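Criminal Law and Practice, Part 2
Handout 4: Theft by an employee and the receiving of stolen goods
Kacper Śliwiński
Wednesday, January 24, 2024

Please read this handout before the seminar and bring it with you. The rules are those of England and Wales. The problem case at the end is the one we will discuss, so make your own notes on it.

1. The basic offence

Theft is defined in section 1 of the Theft Act 1968. A person is guilty if he dishonestly appropriates property belonging to another with the intention of permanently depriving the other of it. Sections 2 to 6 explain the words of this definition. Students often learn section 1 by heart and then forget to open the following sections, and in the written test this costs marks.

Appropriation is any assumption of the rights of an owner (section 3). It is wider than taking away. A warehouse worker who changes the label on a box, so that the box will go to his cousin and not to the customer, may already have appropriated it, although the box is still on the shelf. In Gomez (1993) the House of Lords held that there can be appropriation even when the owner has agreed to the act. Many writers do not like this decision, but it is the law and you must apply it.

2. Property belonging to another

An employee who keeps the keys of a store does not own what is inside. Under section 5 property belongs to any person who has possession or control of it, or who has a proprietary right in it. So one object can belong to several persons at once for the purpose of the Act. When a driver steals from a load, it can belong to the sender and also to the carrier.

3. Dishonesty

Since Ivey (2017), confirmed for criminal cases by Barton and Booth (2020), the court asks two things. First, what did the defendant really know or believe about the facts? Second, was his conduct dishonest by the standards of ordinary decent people? It is no longer necessary that the defendant himself understood that those people would call it dishonest. Older textbooks in the library still give the Ghosh test – do not use it.

Look also at section 2. A person who believes he has in law the right to take the thing is not dishonest under the Act. Employees say this quite often: "they owed me wages". The belief must be genuine, but it does not have to be reasonable. Of course, the less reasonable it is, the harder it will be for the jury to accept it.

4. Theft or fraud by abuse of position?

Section 4 of the Fraud Act 2006 covers a person who occupies a position in which he is expected to safeguard the financial interests of another, and who dishonestly abuses it, intending a gain or a loss. A finance manager is an easy example. A cleaner is more difficult, and usually theft is the better charge. Please note that under section 4 no gain has to be made.

5. Handling stolen goods

Section 22 of the Theft Act deals with the person who comes later. He must know or believe that the goods are stolen. Suspicion alone is not enough, even strong suspicion. The maximum sentence is 14 years, while for theft it is 7 years, and you may think about why Parliament wanted this difference.

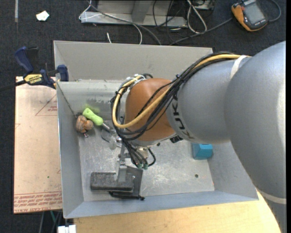
Handling must be otherwise than in the course of the stealing. If the buyer waits in the van while the goods are carried out, he is more probably a party to the theft itself.

6. Problem case for the seminar

Mavik Ltd keeps spare parts in a depot at Josthorpe. Dalgleish is the night storekeeper. In February he records 55 parts as damaged, although they are in good condition, and puts them beside the back door. The next evening he sells them for £982 to Hirutley, who has a small repair shop. Hirutley asks for no invoice. He later tells the police that he "had a feeling" but did not want to know more. Dalgleish says that the company had not paid him £715 for overtime, and that he only took back what was his.

Advise both men. Begin with the moment of appropriation, and say if it happened at the record or at the sale. For Hirutley, be exact about his state of mind and quote the words of section 22.

Written answers, maximum two pages, go in the box outside my office before the seminar starts.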